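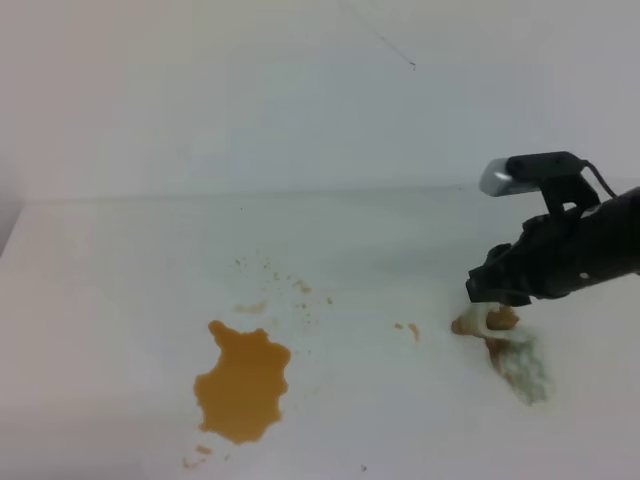
Nerell 데모 수집 키트

액체 닦기 데이터, 한 번이라도 모아 보신 분은 아실 거예요. 컵 옮기기나 블록 쌓기는 하루 종일 해도 책상이 멀쩡한데, 닦기는 한 에피소드 끝날 때마다 책상을 원래대로 돌려놔야 하잖아요. 저는 Polari 팀에서 이 키트를 처음부터 같이 만든 사람이고, 그 책상을 제일 많이 닦은 사람이기도 합니다. 그래서 이 페이지는 제가 쓰겠다고 했어요. 사양표만 올려 두면 정작 궁금한 건 하나도 안 적혀 있더라고요.

Nerell은 그리퍼로 천을 잡고 쏟은 액체를 닦는 동작을 원격 조종으로 시연하고, 그걸 학습용 에피소드로 저장하는 탁상형 키트예요. 팔은 포함되어 있지 않습니다. 쓰시던 팔에 손목 어댑터로 물리는 방식이고, 어댑터 규격은 주문하실 때 팔 모델명만 알려 주시면 저희가 맞춰 드려요.

구성품
그리퍼 본체 (검정, 손목 어댑터 포함)
센서 브래킷과 케이블
흰색 무광 상판과 흰색 배경판
고정 카메라 거치대 2개
닦음용 천 200장
조종용 핸드 컨트롤러
Cheng 기록 프로그램 사용권

상판이 왜 흰색이냐는 질문을 정말 많이 받아요. 처음에는 회색으로 시작했는데 커피도 간장도 가장자리가 자꾸 뭉개져 보여서 라벨링하던 Rizal Pangaribuan 님이 한 달 만에 두 손을 들었습니다. 흰색으로 바꾸니까 작은 튄 자국까지 잘 잡혀요. 대신 착색되는 건 어쩔 수 없습니다! 강황이나 고추기름 쪽으로 가실 분은 상판을 한 장 더 주문하세요. 저희 사무실 상판도 구석에 노란 기가 남아 있어요.

천 이야기도 좀 할게요. 보풀이 있는 천과 매끈한 천을 섞어서 보내 드리는데, 둘은 구겨지는 모양이 완전히 달라요. 한 종류로만 모으면 모델이 다른 천을 줬을 때 엉뚱한 데를 잡습니다. 저는 보통 한 세션에 두 종류를 번갈아 쓰고, 일부러 이미 얼룩진 천으로도 몇 번 찍어요. 새 천만 쓰면 데이터는 예쁜데 실제 주방에서는 새 천으로 닦는 일이 별로 없으니까요.

기록은 Cheng에서 합니다. 컨트롤러 버튼을 누르면 에피소드가 시작되고, 다시 누르면 끝나요. 관절 값, 그리퍼 벌림 정도, 카메라 영상, 브래킷 센서 값이 같은 시간축에 묶여 저장됩니다. 실패한 시연도 지우지 말고 '실패' 표시만 해 두세요. 천을 놓쳤다가 다시 집는 장면, 웅덩이를 닦다가 옆으로 더 번지게 한 장면, 이런 게 나중에 제일 아쉽습니다. 저는 초반에 깔끔한 것만 남기고 다 지웠다가 지금도 후회하고 있어요...

하루에 얼마나 모을 수 있냐고도 많이들 물으시는데, 숙련된 사람 한 명이면 70개 정도를 기대하시면 안 되고요(그건 Shona Sutherland 님이 컨디션 좋은 날 세운 기록입니다), 처음 일주일은 하루 20개만 나와도 잘하시는 거예요. 시간은 시연보다 정리에서 다 갑니다. 쏟고, 닦고, 말리고, 천 갈고. 그래서 상판은 양쪽 고정쇠만 풀면 통째로 빠지게 해 놨어요. 두 장을 돌려 쓰면 한 장 말리는 동안 다음 걸 찍을 수 있습니다.

쏟는 양과 위치는 매번 바꿔 주세요. 손으로 붓다 보면 자기도 모르게 늘 같은 자리에 붓게 돼요. 저는 책상 가운데서 왼쪽으로 치우치는 버릇이 있다는 걸 Archie Nisbet 님이 히트맵을 뽑아 줘서 알았습니다. Cheng에 '다음 위치' 제안 기능이 들어간 게 그때부터예요. 큰 웅덩이 하나, 작은 방울 몇 개, 흩뿌린 자국, 이런 식으로 모양도 섞어 달라고 화면에 떠요. 귀찮으면 끌 수 있지만 켜 두시는 걸 추천합니다.

주의하실 점
그리퍼는 방수가 아니에요. 손끝에 묻는 정도는 닦아 내면 되지만 손목 위로 액체가 올라가면 바로 전원을 내려 주세요.
센서 앞면은 마른 천으로만 닦으세요. 알코올은 안 됩니다.
케이블은 손목 뒤로 여유 있게 빼 주세요. 너무 짧게 묶으면 팔을 뻗을 때 당겨져요.
뜨거운 액체, 기름이 많은 액체는 보증 대상이 아닙니다.

자주 오는 질문

다른 작업에도 쓸 수 있나요?
그럼요. 천 접기나 물건 치우기도 됩니다. 다만 Cheng에 들어 있는 위치 제안은 액체용이라 다른 작업에서는 꺼 두셔야 해요.

저장 형식을 바꿀 수 있나요?
내보내기 메뉴에서 고를 수 있어요. 자체 형식이 따로 있으시면 변환 스크립트 예제를 같이 드립니다. Gillespie Kerr 님이 쓴 건데 주석이 친절해서 고쳐 쓰기 쉬워요.

천만 따로 살 수 있나요?
네, 200장 묶음으로 팝니다. 빨아서 다시 쓰셔도 되고요.

모은 데이터를 저희가 보나요?
안 봅니다. 전부 고객님 컴퓨터에만 저장돼요.

주문과 견적은 국내 공급사인 Vevton을 통해 받고 있어요. 3월 주문분부터는 상판 고정쇠가 새 모양으로 나가고, 예전 키트를 쓰시는 분은 고정쇠만 따로 신청하실 수 있습니다. 설치하다 막히면 문의란에 팔 모델명과 Cheng 버전을 같이 적어 주세요. 오전에 들어온 건 제가 보고, 오후 건은 Catriona Munro 님이 답해 드려요.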